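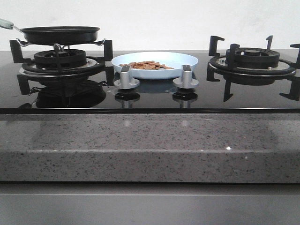

2口のガスコンロ。左のバーナー上にフライパン、中央に皿が置かれている。

調理ロボットセルの調達計画

調理ロボットセルの調達計画(ちょうりロボットセルのちょうたつけいかく)とは、加熱機器の周囲にロボットアームを配置し、炒め、移し替え、盛り付けなどの作業を行わせる設備一式について、仕様の決定から予算化、発注、検収、更新までを定める計画をいう。対象にはアーム本体のほか、グリッパ、カメラ、制御用計算機、コンロなどの加熱機器、調理器具、排気設備、安全装置、食材を含む消耗品が入る。

産業用ロボットの導入計画と共通する部分が多いが、火気、油、水を同じ場所で扱うこと、および家庭用または業務用の汎用器具をそのまま作業対象とする場合が多いことから、器具と建屋側工事の比率が高くなる傾向がある。本項では、研究・開発用途および小規模な試験厨房での導入を中心に述べる。

目次
1 概要
2 構成要素と費目
3 見積りの方法
4 加熱機器の選定
5 器具と消耗品
6 設置場所と工事
7 安全に関する費用
8 検収
9 保守と更新
10 事例
11 問題点
12 関連項目

概要

調理ロボットセルは、通常、単一の製品として購入されない。アーム、グリッパ、カメラは別々の供給元から調達され、コンロと調理台は建築設備または住宅設備として発注される。このため、発注書が複数の部門にまたがり、予算科目も機械装置、工具器具備品、修繕費、消耗品費に分かれる。計画書の第一の役割は、これらを一つの作業単位として束ね、不足品と重複品を発注前に見つけることにある。

計画の起点は作業の定義である。「炒め物を行う」という記述では機器を選べない。「フライパンを持ち上げる」「傾けて内容物を皿に移す」「へらで残りを寄せる」のように動作の単位まで分解し、各動作に必要な可搬質量、到達範囲、把持幅を割り当てる。この表を作業要件表と呼ぶ。作業要件表に載らない動作は見積りの対象にならず、後から追加した場合は変更契約となるのが一般的である。

構成要素と費目

アームの費用は、本体、制御盤、教示装置、架台、ケーブルに分けて記載する。架台は軽視されやすいが、調理台の高さと奥行きに合わせた特注品になることが多く、納期がアーム本体より長い場合がある。双腕構成では、片方がフライパンの柄を保持し、もう片方がへらを扱うといった分担が可能になる。一方で制御盤の設置面積と電源容量が増えるため、架台の図面と電気工事の図面は同時に更新しなければならない。

グリッパは、既製の平行開閉式を用い、指先だけを交換する方式が広く採られる。指先の材質、耐熱温度、洗浄の可否は仕様書の独立した行に記載する。器具の柄の太さは製品ごとに異なるため、指先の設計は器具の品番を確定してから始める。器具が先に決まらない場合は、把持幅の上下限だけを定めて暫定発注とし、指先の製作費を予備費に置く。

カメラは、作業台の側方または上方に固定するものと、手首部に取り付けるものに大別される。固定カメラは作業全体の把握に、手首カメラは接触部付近の確認に用いられる。手首カメラの映像は動作中に傾きやぶれを伴うため、露光時間の設定範囲とシャッター方式を仕様に含めることがある。高温の器具に近づく部位であり、保護窓と交換用レンズは消耗品として計上する。

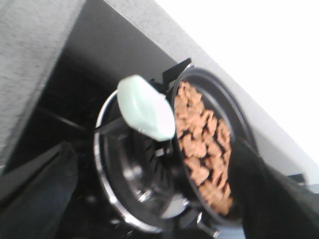

手首側のカメラによる映像。ガスコンロ上で傾いたフライパンと、その中のへら。右に黒いグリッパの指が見える。

計算機は、制御用と記録用を分けて見積もるのが標準的である。記録用では保存容量が支配的な費目となる。台数を映像の本数で決めると過小になりやすく、解像度、フレームレート、保存期間の積で求める。停電時に制御用計算機だけを安全に停止させるための無停電電源装置も、この費目に含める。

見積りの方法

見積りには積み上げ法と比率法がある。積み上げ法は部品表の各行に単価と数量を与えて合計する方法で、発注段階で用いる。比率法はアーム本体の価格を基準に周辺費用を推定する方法で、構想段階の枠取りに用いる。比率法は、加熱機器の工事が既存配管の状態に大きく左右される調理用途では精度が低いとされる。

部品表は、型番の付いた最小購入単位まで展開する。セル1基で部品表が282行に達した例があり、その多くを継手、ケーブル、固定金具、器具の予備が占めた。行数の多さは金額の大きさと対応しない。しかし、低額品の欠品が据付を止めることは珍しくないため、納期の列は全行で埋める必要がある。

予備費は総額に対する比率で定め、充当できる範囲をあらかじめ文書で限定する。限定のない予備費は据付前に追加機能へ消費され、工事段階の変更に充てられなくなるためである。

加熱機器の選定

加熱機器は、ガスコンロと電磁調理器(IH)のいずれかが選ばれる。ガスコンロは、鍋底が天板から離れても加熱条件の変化が連続的であり、フライパンを持ち上げたり傾けたりする動作と相性がよい。反面、ガス配管、排気、消火設備の費用が生じる。IHは配管を要しないが、鍋底が離れると加熱が停止する機種が多く、あおり動作を含む計画では作業要件表の側を見直すことになる。

ガスコンロを採用する場合に確認すべき寸法は、バーナーの中心間距離、五徳の高さ、つまみの位置である。2口の機種でバーナー間に空きがあれば、皿の仮置き場所として使うことができ、移し替え動作の距離が短くなる。ただし、つまみが同じ領域にある場合、皿の縁とつまみが近接し、固定カメラの正面視では皿の一部が隠れることがある。カメラの高さを決める前に、実寸の型紙を天板に置いて確認する方法がとられる。

五徳の突起はグリッパの進入方向を制約する。突起の高い鋳鉄製五徳では、側方からの低い進入が妨げられ、上方または斜め上方からの接近が必要となる。フライパンの座りを補うために線材の補助台を重ねる構成では、鍋底の高さが変わるため、補助台も部品表の独立した行とし、教示はその高さで行う。
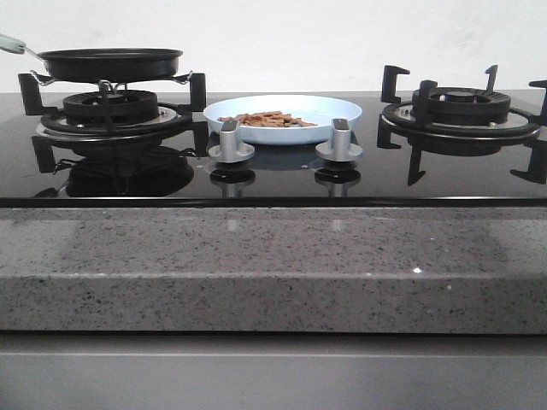
天板の表面性状も選定項目に含まれる。光沢のある黒色ガラス天板は清掃が容易であるが、五徳、つまみ、皿の鏡像が映り込む。画像から物体位置を推定する方式では、鏡像を実物と誤る可能性があるため、照明の位置と拡散板を合わせて見積もる。艶消しの天板に変更する案は、機種の選択肢が減ることと、汚れの除去に時間を要することから、費用比較を行ったうえで判断される。

つまみをロボットに操作させるか否かは、計画の早い段階で決める。操作させる場合は、つまみの形状に合わせた指先と、回転角の検出手段が必要になる。操作させない場合は点火と消火を人が担当し、運転手順書に担当者の配置を定める。後者は機器費を抑えるが、無人運転は行えない。

器具と消耗品

フライパン、皿、へらは同一品番でまとめて購入する。モデルチェンジで柄の断面形状やリムの厚さが変わると、指先と教示点の再調整が必要となる。このため、試験期間全体の必要数を初回に確保し、保管場所の費用を含めて比較する。

非粘着加工のフライパンは、へらとの接触および空焚きによって表面が劣化する。交換基準を加熱回数で定めるか、外観で定めるかは組織により異なる。回数基準では60回を上限とする運用例があり、外観基準より予算の予測が容易である一方、使用可能な器具を廃棄することになる。

色は仕様の一部として扱われる。天板と器具がともに黒色である場合、輪郭の検出が難しくなるため、淡色の皿や柄を選んで背景との差を確保する。色の指定がある場合は、納入品の色差を検収項目に加える。

試験用の食材は、実食材と代替材料に分かれる。実食材は条件の再現性に欠け、廃棄と衛生管理の費用を伴う。代替材料は反復に適するが、油や水分による付着の挙動が異なる。両者を併用し、動作の開発には代替材料を、最終確認には実食材を割り当てる計画が多い。食材費は少額であるが発注頻度が高いため、購買手続の工数を別途見込む。

設置場所と工事

設置場所の費用は、床、調理台、給排気、ガス、給排水、電源に分けて記載する。石材または人造石の天板を持つ調理台は質量が大きく、床の許容荷重とアームの架台荷重を合算して確認する。アームを調理台に直接固定する方法は省スペースであるが、天板への穴あけが必要となり、賃貸物件では原状回復費が生じる。

アームの背後の壁面は、固定カメラの背景となる。無地で明るい壁は物体の分離に有利であるが、露出の設定によっては白飛びを生じる。塗装の艶と反射率を指定し、耐油性の等級とともに内装工事の仕様に含めるのが望ましい。

ケーブルの経路は、可動範囲の全域でたるみ量を確認する。手首部のケーブルが炎の上方を通過する姿勢がある場合は、動作の制限または耐熱被覆の追加を行う。後者を選ぶとケーブルの曲げ半径が大きくなり、可動範囲の再確認が必要になる。

安全に関する費用

安全に関する費目は、危険源の同定とリスク評価、柵または侵入検知装置、非常停止回路、ガスの遮断弁、火災の検知と消火からなる。このうちリスク評価は役務であり、機器の見積書に現れないため脱落しやすい。器具や食材の変更後にも再評価が求められるので、年次の費用として計上する。

非常停止とガス遮断の連動は、電気工事業者とガス工事業者の責任分界にあたる。どちらの見積りにも含まれていない例が多く、発注前に結線図上で分界点を明記する。停止時にアームが器具を保持し続けるか、解放するかについても定める。内容物の入ったフライパンを持ち上げた状態で電源が失われる場合を想定し、グリッパには停電時に把持力を維持する形式が選ばれることがある。

検収

検収は、機器単体の受入れと、セル全体の作業試験の二段階で行う。単体の受入れでは数量、型番、外観、通電を確認する。作業試験では、作業要件表の各動作を規定回数繰り返し、成功の定義に照らして判定する。移し替え動作であれば、皿の外に落ちた量、フライパンに残った量、所要時間が判定項目となる。

代金の支払いを作業試験の合格に連動させる契約では、器具と食材の条件を契約書に固定しておく。条件が固定されていない場合、不合格の原因が機器にあるのか食材にあるのかを区別できず、支払いが滞る原因となる。試験の映像は固定カメラと手首カメラの双方で記録し、時刻を同期させて保存する。

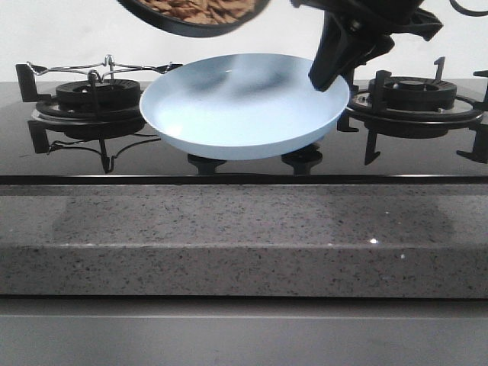 保守と更新

保守費は、アームの定期点検、グリッパの指先交換、カメラの清掃と再校正、コンロの点検に分けられる。油煙はカメラの保護窓と関節部の隙間に付着するため、点検周期は組立用途より短く設定する。カメラの再校正は、装着位置に触れる清掃のたびに必要となるので、校正板と作業時間を保守計画に含める。

更新時期は構成要素ごとに異なる。計算機とカメラはアームより早く更新されるのが通例であり、一括して償却年数を置くと更新財源の時期がずれる。制御ソフトウェアの保守契約が終了する年を起点に、逆算して更新計画を組む方法もある。

事例

イットソープ(Itthorpe)の試験厨房では、セルの導入にあたり、ウペンド・チェゲ(Upendo Chege)が作業要件表の作成を、マルガリーダ・パイヴァ(Margarida Paiva)が予算の取りまとめを担当した。両名の計画書は2月7日付で、部品表の行ごとに「代替可」「代替不可」の区分を設けた点に特徴がある。代替不可とされた品目はフライパン、指先、五徳の補助台などで、納入遅延時に他の品目より先に報告する対象とされた。

同計画ではアームの供給元にフェルスヒューレン(Verschueren)、器具の供給元にトレマ(Trema)を選定した。トレマ製のへらは柄の仕様変更が9月に予定されていたため、変更前の品番を20本確保する措置がとられた。

ドルコヴハム(Dorkovham)の施設では、既存の調理台を流用し、架台のみを新設した。機器費は抑えられたが、調理台の奥行きが不足してアームの肘が壁面に接近し、架台の再製作が生じた。再製作費は予備費から充当された。この経過から、同施設の以後の計画では、架台の発注前に実寸の模型による到達範囲の確認を行うことが規定されている。

問題点

費用対効果の評価方法は確立していない。人件費の削減額を効果とする方法は量産厨房では成立するが、研究用途では稼働時間が短く、回収年数の計算に意味を持たせにくい。取得したデータの量を効果とみなす方法もあるが、データの価値を金額に換算する基準がない。

また、家庭用の器具や加熱機器をロボットで操作することは、製造者の想定する使用条件から外れる場合がある。保証の適用範囲は購入前に書面で照会し、回答が得られない場合は保証なしとして予算を組む。火災保険の取扱いも同様で、無人運転の有無によって引受条件が変わることがある。

関連項目

産業用ロボット
エンドエフェクタ
部品表
リスクアセスメント
業務用厨房機器
減価償却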